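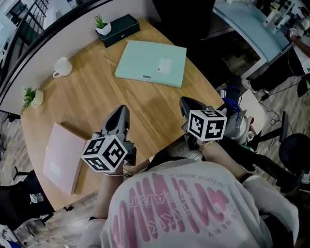
Start with the grip, somebody at the shared workshop told me on my first evening there, and leave the electronics alone until your hand stops complaining. I nodded, went straight home and ordered the electronics. Anyone who has ever built something on a kitchen counter will know how the next month went.

I had wanted a pair of hand-held grippers since the spring. The idea is simple enough to explain over dinner, and I have explained it over a good many dinners. You hold one in each hand, you do an ordinary chore with them, and the markers on the handles let a camera follow where your hands go. Later on, with patience and a great deal of computer time, a robot arm may learn to do the same chore. I came to all this from woodworking, so the computer time scared me and the handles did not. I had that exactly backward.

The workshop is called Prallberg, after the slope it sits on, and it takes up the second floor of what used to be a button warehouse. Members pay $44 a month and get a key, a shelf and the use of two printers that everyone refers to as the good one and the Higuchi. The Higuchi is slower and louder, and I have grown very fond of it. It printed every part of my first pair, and then every part of my second pair after I found that I had drawn the left handle as a copy of the right one instead of a mirror of it. (You would think a person who has hung as many doors as I have would know left from right!)

Those first handles were handsome things and quite useless. I had made them thick, the way I like a chisel handle, and after ten minutes of moving a mug from one side of a table to the other my thumbs were trembling. So I shaved them down. I cut the weight of each one to 353 grams, most of it by hollowing out the part behind the trigger, and swapped the spring for a softer one out of a bag of 200 mixed springs from Grandico. I tried perhaps a quarter of that bag. The rest lives in a jam jar on my shelf, and people are welcome to it.

The marker cubes were their own education. The black-and-white patterns have to stay flat and they have to stay put, and paper glued to a printed box will do neither for long once the weather turns damp. I went through a stick of glue, a roll of double-sided tape and one very bad evening with spray adhesive before a fellow member suggested printing the patterns onto label stock. The second lesson was about where the cube goes. Mine sat too low at first, and my own wrist kept getting between it and the camera. Raising it on the handle felt silly, like wearing a hat on your knuckles, but you stop noticing after a while.

Then there is the matter of what to practice on. I started with wooden blocks, which seemed proper, and soon got bored with them. Things from around the house are far better company - a mug, a flat box, a little plant in a pot if you're feeling brave. A mug lying on its side is a surprisingly hard customer. You have to decide where to take hold of it before you get there, and with your own fingers you never decide any such thing, you simply pick it up. I spent most of one October evening on a single mug and went home happier than I had been in weeks.

My jaws are on their fourth version now. They come to a point, with a strip of Jollex rubber inside each one, and they open to 60 millimeters, enough for most of what I own. I would like a little more. There is a drawing for a fifth version folded up in my coat pocket, and the Higuchi is free after nine tonight if the person making lampshades finishes on time.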